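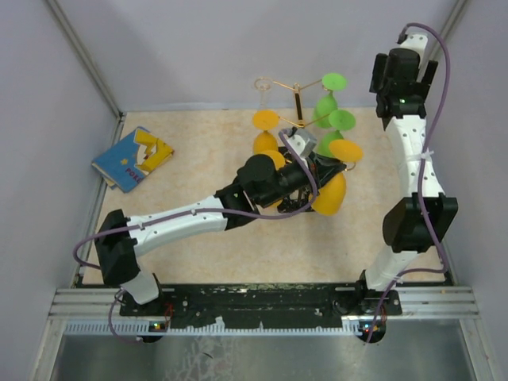 How to Read and Summarize an Official Communiqué

Guidance for desk staff and contributing readers, Kelska Press Monitoring Service
Revised 5/19/19

This page sets out the procedure for summarizing statements issued by governments, foreign ministries and state news agencies. It applies to announcements on arms control, border talks, sanctions and the resumption or suspension of diplomatic contact. Summaries of speeches are covered in a separate guide.

Before You Begin

Obtain the full text of the statement in its original language. Where an official English version exists, obtain that as well and save both under the same reference number. Agency reports and broadcast quotations may be used to locate a statement. They may not replace it.

If the statement exceeds 2,000 words, notify the duty editor, who will decide whether it should be divided between two readers.

Step 1. Identify the issuing body

Record the exact name of the office that released the text. A presidential decree, a ministry spokesperson's reply to a reporter and an unsigned agency commentary carry different weight, and the summary must show which of these it is describing. When a spokesperson is answering a question, include the question.

Step 2. Mark the operative verbs

Read the text once without taking notes. On the second reading, underline every verb that commits the issuing body to an action. "Will suspend," "has decided to suspend" and "is prepared to consider suspending" are three separate positions and must be kept apart in the summary. Note any condition attached to the verb, even when it appears several paragraphs later.

Step 3. Establish dates and duration

Enter the date of release, the date on which the measure takes effect and the date on which it ends. Many statements give only the first. In that case write "no end date stated" in the third field. Do not leave it blank.

Step 4. Separate description from inference
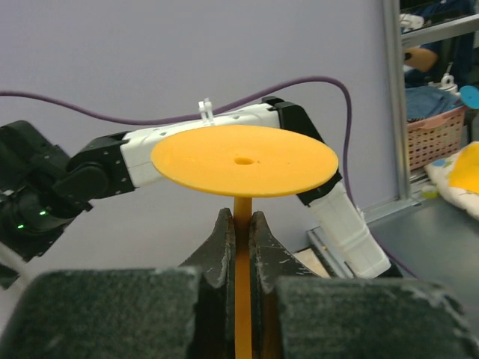 Statements on weapons programs are often released with photographs, and the wording of a caption can carry a claim that the photograph does not support. Readers should write their own description of each photograph before consulting the official caption. The same discipline applies to any object. A flat, round, orange-yellow disc on top of a thin orange rod, with the rod held between two dark gray fingers, may be recorded in exactly those terms. The purpose of the disc, its weight and its origin are inferences and belong in the second column of the form. Siriporn Intarasuk, who supervises the imagery desk, returns any form in which the two columns have been merged.

Step 5. Compare with earlier statements

Search the archive for statements by the same body on the same subject. Wording that has been dropped deserves as much attention as wording that has been added — a phrase repeated in 9 consecutive releases and then omitted should be reported in the first paragraph of the summary.

Step 6. Write the summary

Use the following order:

Issuing body and form of statement
Action announced, with conditions
Dates
Changes from previous wording
Reactions from other governments, each with its own source

The headline may not exceed 49 characters, including spaces. Avoid adjectives such as "historic" or "surprising" unless they are quoted and attributed.

Submitting Your Work

Send completed summaries to the Drurnisent intake queue. Questions about translated terms should be addressed to Nattawut Yimyam at the language desk. Corrections are accepted after publication and are listed at the foot of the summary with the initials of the reader who made them.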